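4. Naming the grain

4.1 What we asked and where

When we began, we expected the word lists to be the dull part of this project. The tools and the account books were what had brought us to Kandosholm, and the vocabulary was meant to fill an appendix. It has ended up as the part we talk about most, and we would like to set it out at some length, partly for its own sake and partly in the hope that someone with better training in dialect work will take it further.

The material comes from two places. Kandosholm still has working joiners, most of whom learned from a parent or an uncle, and Clunholm has a larger number of people who retired from the furniture works there before it closed. Teresa Daly carried out the Clunholm interviews and Loubna Ait Ali those at Kandosholm. Both used the same sheet of prompts, though in both places the sheet was soon put aside, as people who have handled boards all their lives prefer to talk with a board in front of them. We interviewed 200 people and gathered 316 separate terms for things that can be seen in the surface of planed wood. Knots, splits and stains were left out and will be dealt with in a later paper. What remains is the grain itself: its direction, how tightly it sits, how it bends, how it takes the light.

We counted two forms as one term when a speaker told us they were the same word said differently, and as two when a speaker told us they were not. This is a generous rule, and it has surely made the total larger than a stricter editor would allow. We kept to it all the same. One joiner at Kandosholm was very firm that a "lick" and a "licking" were different things, the first being a single tongue of darker grain and the second a whole board of them, and we could see no good reason to overrule him.

4.2 Older sources

Written evidence for everyday grain words is thin. Makers had little need to write them down, and those who did write usually named the timber and the price and left it there. The best early source we have is the Clunholm workshop inventory of 1644, which lists boards by length, by where they were stacked, and now and then by look. Kathleen Mac Mathúna read the whole of it again for this paper, and her patience was rewarded: she found 14 entries in which a board is set apart from its neighbours by its grain alone. Among these are "one plank, watered", "two of the same, plain" and the lovely "a short board with the candle in it".

The candle had puzzled earlier readers, who took it for a mark left by burning. We think this is wrong. Three of Daly's speakers used "candle" without any prompting for the long pointed shape that appears when a board is sawn so that the growth layers meet the surface at a shallow slope. One of them drew it for her on the back of the prompt sheet, a rounded base running up to a tip, with a smaller shape nested inside. If the clerk and the retired cabinetmaker meant the same thing, the word has had a very long life in one town, and most of that life was spent entirely in speech. We were delighted by this, and we have tried to be careful because of it. There are other ways the match could have come about. A candle is a common object, and two people centuries apart may well have hit on it separately.

"Watered" is easier. It turns up in the cloth trade for silk with a rippled finish, and Clunholm had mercers long before it had a furniture works. The word may have simply crossed the street. Its modern descendant in the town is "watery", which our speakers used of boards with lines that wander a little and come back again. A few of them disliked the word and said it made good timber sound like weak tea.

4.3 How the terms sort themselves

We made no attempt to build a scheme in advance. Nanami Hamada wrote each term on a card and asked speakers at both sites to put the cards into piles, as many piles as they liked, and to say afterwards what each pile was. The results agree far better than we had dared to hope. Nearly everyone made one pile for words about the run of the grain and another for words about a shape that sits in it. The first sort of word answers the question "which way does it go?" and the second answers "what's that there?". Speakers moved between the two with great ease, and often used both in a breath: "quiet, with a tongue in it".

The words for run are mostly adjectives, and they tend to be modest. Quiet, straight, combed, lazy, drifting, uphill. "Uphill" is a Kandosholm word and needs a note. It does not refer to planing against the grain, as an outsider might guess. A board is uphill when its lines rise towards one end as you look at it flat on the bench, so that the same board becomes downhill if you go and stand on the other side. Speakers saw no difficulty in this. Ait Ali asked one of them whether the word described the board or the person looking at it and was told, kindly, that it described the board from where he was standing.

The words for shape are nearly always nouns, and they are far more colourful. Flames, tongues, candles, leaves and fish are found at both sites. Kandosholm adds boats and mittens. Clunholm adds church windows, pears and, from a single speaker, "the bishop". Many of these words name a thing with a wide end and a narrow one, as might be expected from the way a saw cut passes through a trunk that tapers. What interests us is that speakers cared a good deal about which end was which. A flame has its weight at the bottom and a fish has it at the head, and a shape lying on its side could be called either, depending on which way the speaker expected the board to be used. A table top, which has no bottom edge, produced more disagreement than any other piece we showed.

4.4 Pale woods

Pale, close-grained surfaces deserve a few paragraphs of their own. Several speakers told us that there was nothing to say about them. "It's just light wood," said a retired polisher in Clunholm, who then went on to say a great deal about it. Dark or strongly striped timbers announce themselves from across a room, and the words for them are the loud ones. With a pale top you have to come close and wait, and the words grow finer to match. Speakers bent down and tilted their heads. They talked about the light as much as the wood, and used terms such as "silver", "milk" and "shine-side" for places where the lines brighten because of how the light falls on them.

Iltari, the third village in our wider study, has no joiners of its own but plenty of pale furniture, and we ran a short set of interviews in kitchens there for comparison. People who had eaten at the same table for decades knew its grain very well and had names for parts of it, but the names were private to the household. One family had a duck. We have not added these to the total, though we were tempted by the duck.

The contrast between run and shape holds good even where the colour differences are very slight, as they are in the surfaces of Figure 2. A patch only a little darker than the wood next to it is enough to bring out a noun.

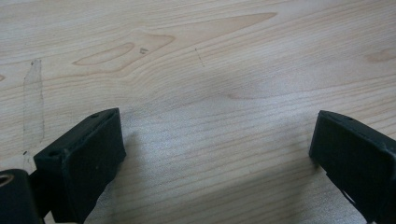
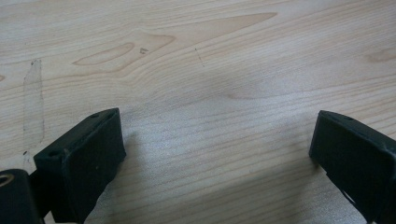
Figure 2. Pale wood with fine, close grain. First picture: a flame-like shape, slightly darker than the wood beside it. Second picture: lines curving gently upward to the right.

Kang, in an unpublished set of notes on shop talk that we were kindly allowed to read, suggests that makers learn the shape words first and the run words later, once they have begun to plane for themselves. Our interviews lean the same way. Several of the younger people at Kandosholm could name half a dozen shapes without hesitation, yet called every kind of run either "straight" or "not straight". Their teachers used a much wider range, and used it mostly while their hands were on the board. Friederike Teuber, who joined us for the last of the workshop visits, noticed that the run words often came with a movement of the palm along the wood, while the shape words came with a pointing finger. We had missed this completely and had to go back through the recordings with the pictures on. She was right about most speakers, and the exceptions are worth having too: two polishers at Clunholm pointed at nothing and stroked everything, whatever word they were saying.

This raises a question about the word lists themselves. A term collected at a kitchen table with a pencil in hand may be a thinner thing than the same term spoken at the bench, and some of our best words only appeared when a plane was moving. "Purr" is one of them. Two joiners used it of a board that was quiet and also sounded right, and neither could be persuaded to say which half of the meaning came first. We have listed it under run, with a query beside it.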